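Home | About | Our Robots | Workshops | Contact

About us

Hi, I'm Zawadi Chege and I run Sisten, a very small robotics outfit in Didville. We teach robot arms to do kitchen chores: putting away plates, moving pans, that kind of thing. There are 3 of us, plus an arm we call Yu (long story, blame a late night and a label maker).

Most companies use this page to brag. I'd like to tell you about our worst afternoon instead, since customers ask about it anyway! 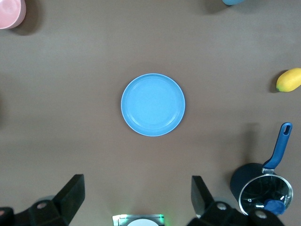
Back in May, Yu was practicing on a tabletop setup when the gripper stopped reporting its position. The software thought the fingers were open. They were closed, hard, on the rim of a dish, and the arm kept pulling. I hit the emergency stop, but it took me 2 full seconds to find the button, which was sitting behind my laptop. The dish broke and a chip landed near my hand. I was fine. I was also pretty embarrassed.

The culprit was a worn cable at the wrist. It had bent back and forth maybe around 3000 times and we'd never put it on any kind of checklist (I know, I know).

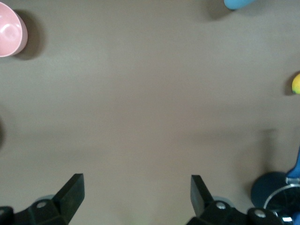 So we changed how we work. The stop button is now bolted to the front of the bench, same spot every time. If the gripper goes quiet, the arm freezes and stays frozen until a person clears it. Wrist cables get swapped every 8 weeks, whether they look tired or not. Our friends at the Clivmont workshop use the same rules now, and they've already added a few of their own that we plan to steal.

Want to come see Yu, or tell us about a fault of your own? Use the contact form, I read every message.

Filed under: Company, Robot Safety

We use cookies to keep this site running. Accept | Manage settings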